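Cologne has turned sharp after a summer in the car. Is it ruined?
Posted in Fragrance Care, Tuesday, June 18, 2019

Yolandi Xaba
I have a 100 ml citrus eau de toilette from Flelusport, 15 months old and half full. It spent last August in a glove box. The opening now smells like nail polish remover for a few minutes, then the usual cedar comes through. The color is a shade darker. Can it be saved, and is it safe on skin?

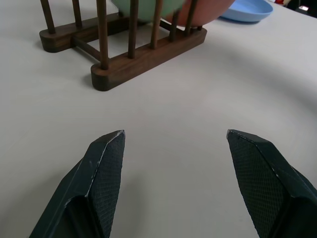

Replies

Johannes Masilela
Citrus top notes oxidize first. Heat speeds it up, and so does the air in a half-full bottle. The base materials are heavier and hold up longer, so your cedar is still there. Oxidation can't be reversed. Oxidized limonene is a known skin sensitizer, so I would keep it off skin and use it on a scarf - test the fabric for stains first.

For the next bottle:
Store it upright in its box, in a closet.
Keep it out of the bathroom.
Decant into a full 15 ml atomizer for travel.

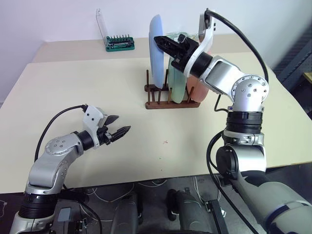

If you decant, fill to the neck and label it with the date. Brarnex atomizers seal well enough, but the pump gasket should be checked after 11 months or so of use.

Ruan Van der Merwe
put it in the fridge, mine has been fine for 7 years

Manolis Karamanlidis
A fridge slows further change but won't fix this one. Also spray twice into a tissue before judging. Old juice sitting in the dip tube often smells worse than what is in the bottle.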